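## 4.3 台面作业的现场布置与操作规则

本节所述规则适用于单臂或双臂机器人在固定台面上进行的抓取、放置与整理类作业。规则草案由 Saodah Teoh 主持编写,先后在 Jetside 与 Emgate 两处实验场地试行,修订过程中共收集现场记录104份。第4.2节讨论的整机安全要求(急停、限速、关节力矩监测)在此不再重复,以下只涉及台面、物品及人员三个方面。

**4.3.1 作业区的划定**

作业区应以台面边缘为基准划定,并在布置图中标明机械臂在各任务下可到达的最大范围。可达范围之外另设200 mm的缓冲带,运行期间缓冲带内不得放置与任务无关的硬质物品。相邻办公桌与作业台之间未设固定隔断时,应将相邻桌面中落入可达范围的部分一并计入作业区管理。台面若有走线孔或其他开孔,应在布置图中注明位置;尺寸小于孔径的物品不得置于孔缘附近,确需放置时应加装盖板。

线缆的管理分为两类。随臂线缆应固定于连杆上,腕部附近留出满足全行程弯曲的余量,余量部分不得垂落至夹爪开合范围以内。落地线缆应远离人员通道,并在每次开机前检查一遍。

**4.3.2 物品的登记与摆放**

参与任务的物品应逐件登记,登记内容包括名称、外形尺寸、表面材质以及允许的夹持部位。Brilumura 采用的登记表将物品分为“目标物”“容器”“背景物”三类,本文沿用这一划分。同一物品在不同任务中可以改变类别,但须在任务单上重新注明。例如,盛放目标物的碗、盘一般列为容器,当任务要求移动碗、盘本身时则列为目标物。

散置小件是试行期间争议较多的一类。Foulkes 的操作人员主张每次运行前按固定点位复位,以便比较不同控制策略的成功率;Emgate 方面则认为,固定点位会使所得数据过于单一,应允许小件在限定区域内随机散布。最终文本采纳了折中做法:评测运行须按点位复位,数据采集运行可随机散布,两种运行的记录分开存放,不得混用。

台面上的纸屑、胶带残留及包装碎片应在评测运行前清除。数据采集运行不作强制要求,但应在记录的“台面状态”一栏中如实填写,供后续筛选使用。图3各幅的台面上均可见浅色碎片,按本条应填入该栏;第二幅中还可见胶带残留,宜单独注明。

**4.3.3 视角的配置与核对**

每个工位至少配置一路外部视角和一路腕部视角。外部视角应同时覆盖作业台面和机械臂末端,并尽可能包括人员可能接近的一侧;腕部视角应能看到夹爪指端及其前方区域。腕部视角中夹爪本身的遮挡无法避免,审核人员在判断夹爪与容器边缘的间隙时,应结合外部视角进行,不得仅凭单一视角下结论。图3第二幅即属此种情形,夹爪遮住了容器的一部分边缘和香蕉的下段。

相机位姿在连续运行满30次后应复核一次,机械臂发生碰撞停机后应立即复核。复核未通过的,自上次合格复核以来的记录全部标记为待定。

**4.3.4 人员职责**

每次运行须指定一名操作员和一名记录员,人手不足时可由同一人兼任,但兼任者不得同时负责物品复位。机械臂通电期间需要伸手进入作业区的,应先切换至保持状态,由操作员口头确认后方可进行。单个工位累计运行满200次时,应由非本工位人员抽查记录,抽查结果附于任务单之后。 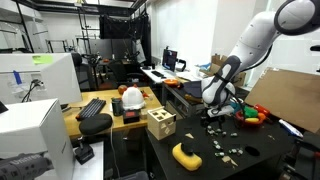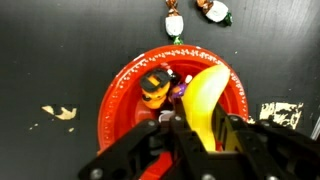
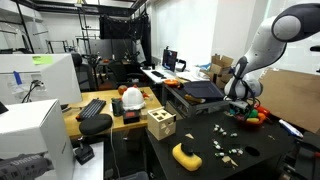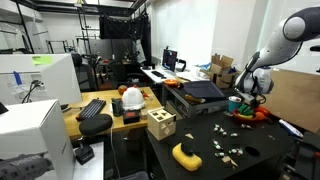

**图3** 台面作业现场。各幅均可见黑色或深色台面、机器人夹爪及红色容器;第二幅为腕部视角,其余三幅为外部视角。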